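Progress Report to the Brandham Fund
Good Practice for Robots in Shared Laundry Rooms
Prepared by Sheena Strachan, project lead

We're very pleased with how far the draft code has come since our last report! The Torano code now has 12 rules, and Jeanie MacBrayne has tested the wording of each one against real runs at our Jovier site.

Rules 1 to 4 cover the person in the room: who may start a run, where they stand, and how they stop it. These are settled. The stop test is now written into the start of every session and signed for in the log.

Rules 5 to 9 cover contact with the machine, and this is where most of the work went. Our first draft simply said "handle the door with care," which two operators read in two very different ways. The new text says where the door may be held, caps the closing speed, and tells the operator to end the run if the door resists. Glass gets its own rule - no fingertip is to push on it.

Rules 10 to 12 deal with baskets and clothes. A basket on the floor is a trip hazard as well as a target, so its place has to be agreed on before the arms move. Jeanie also asked for a line about checking the drum by eye at the end, and it's a great addition.

We have logged 80 runs against the draft so far. In 2 of them the operator could not tell which rule applied, and both cases led to clearer wording in rule 7.

Next steps: Siriwardena will read the full draft as our outside reviewer, and we hope to send you the revised code in November. Spending is on plan. We would love to have someone from the Fund join a session before then.
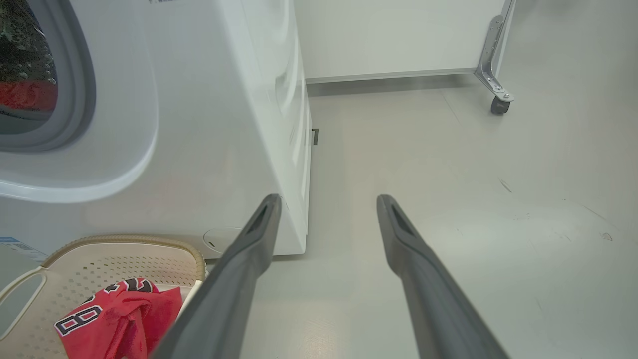
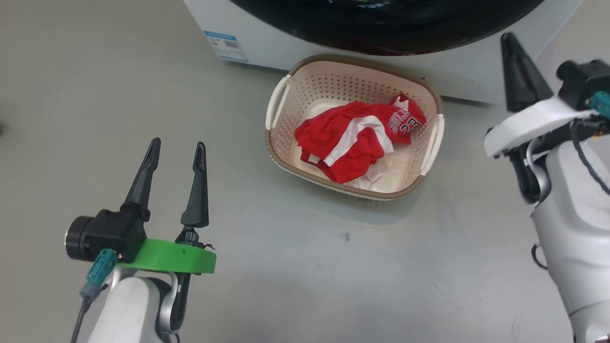
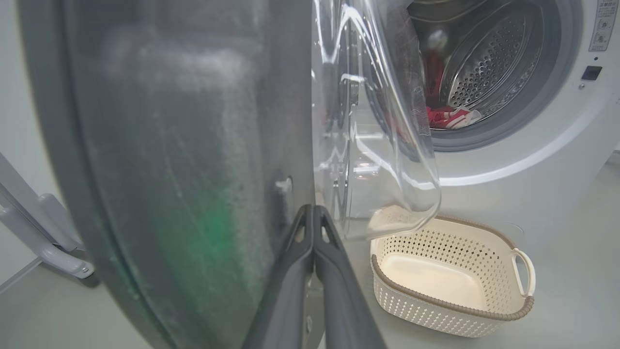
Laundry work at the Jovier site, with washer and basket. The last picture shows the door being held at its edge (rule 5).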